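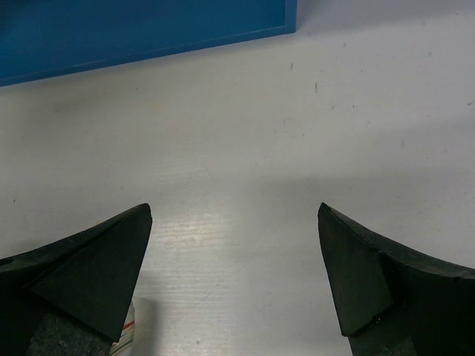
Small Town, Shared Kitchen

17th July
By the Features Desk, Wesitz Quarterly

The town of Ochoa has had no full-service grocery store for six years. Residents who wish to buy fresh produce drive to Prunon, a trip of 16 miles each way, or rely on the two convenience stores along the highway. For families without a car, the choice is narrower still.

In October, the Wesitz Foundation opened a shared kitchen in the former school building on Ochoa's main street. The kitchen is licensed for commercial use and may be rented by the hour by residents, small food businesses and church groups. It includes a walk-in cooler, two ovens and a loading door at the rear. Members pay a modest annual fee, and 81 households joined during the first season.

The program was designed to address a practical problem. Farms in the surrounding county grow a large amount of squash, beans and tomatoes, but most of the crop leaves the area by truck before local buyers have an opportunity to purchase it. Under an agreement with the growers, a portion is now delivered to the kitchen each week, where it is sold in boxes or prepared as ready meals. The kitchen produced 371 meals in its first month and reached 900 a month by spring.

Funding remains a concern. The opening grant covers utilities and one paid position through the end of next year. The Foundation has asked the town to assume part of the heating cost, and a decision is expected with the next budget. Zerkurent, a regional freight company, has agreed to carry produce from the outlying farms without charge until that time.

Residents have also requested longer evening hours. The present schedule closes the building at six, before many people return from work in Prunon. A trial of later closing times will begin after the harvest.

Shares: 16 | Comments: 0

Contact the Editors | Copyright Wesitz Quarterly | Back to top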